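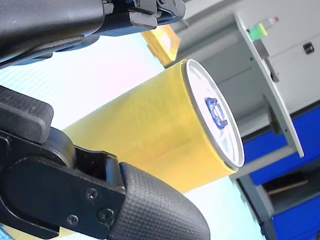

A yellow can, tipped on its side, lid toward a gray cabinet.

I have been thinking about cans more than a grown person should, and I blame the pantry. In September I emptied ours onto the kitchen floor with the intention of putting everything back in order, and by four in the afternoon I was sitting among the chickpeas with strong opinions about packaging.

My opinion is this: the plain cylinder is the best container anyone ever came up with, and we are letting it be pushed off the shelf by things with zippers.

Take the stand-up pouch. It stands up in the store, where it has neighbors on both sides to lean on. At home it folds at the waist like a guest who has had enough. Ours held Lisine lentils, and it had been lying face down behind the flour long enough to pick up a coating of the flour. The zipper at the top had taken in lentils of its own and would no longer close. I have owned coats like that.

Then there is the square jar, which came into our house as part of a set. I bought the set from Cultivholm, a company whose catalog runs to 423 items and seems to believe that all human unhappiness starts with round things touching other round things. The argument for square is that you waste no space. I accept the geometry. I would only ask the people who make it to try getting the last of the brown sugar out of a corner with a spoon, which is a round tool, having been designed by somebody who had met a mouth.

A can asks very little. You can stack it, roll it, grab it from any side in the dark, and drop it on a foot, where it will do more harm to the foot. Hold one at a slant and it sits in the grip just as well as it did upright. There is no front unless somebody prints one on. My favorites are the ones in a single flat color, because the color does the work that eleven words and a drawing of a farm are usually hired to do. A solid yellow can says yellow. You will find it again. You may not remember what you put it behind, but you will see it shining back there.

I know the case against. My own household has made it, at dinner, with examples. You can't see inside a can. You can't close one again once it's open, or at least not the kind you open with a key or a crank. They dent. And the round ones leave those little curved triangles of nothing between them, which on a deep shelf add up to enough room for another can, if only somebody made a can shaped like a curved triangle. (Cultivholm, if you are reading, please don't.)

To this I say that seeing inside is overrated. I can see inside the square jars perfectly well, and what I see is three kinds of white powder. One is cornstarch. I found that out during a pancake.

The gaps I will defend as well. Fingers need somewhere to go. When we had the square jars packed tight along the middle shelf, the way the catalog shows them, getting out the rice meant tipping the oats forward and catching them with my chin. With cans there is always a way in. You reach between two of them, close your hand on the third, and up it comes. I can't be the only person who finds this satisfying.

There used to be a hardware store on Skollcombe Street, Walczak, that kept its nails and hooks in old painted cans along the back wall, one color for each size. The labels had long since come off. The man at the counter would tell you "green" and point, and you went and got your hooks. The store has since moved to a bigger place by the highway and gone over to clear drawers with printed tags, and I have stood in front of those drawers for what felt like most of a Saturday reading fractions.

So the square jars have been moved to the garage, where they hold screws, and I will admit they hold them nicely. The lentils have gone into a can with a tight lid. The pouch is in the trash, lying down. The pantry itself is still a mess, mostly, because I spent the afternoon on theory and then it was time to make supper – which came, I'm pleased to report, out of a can.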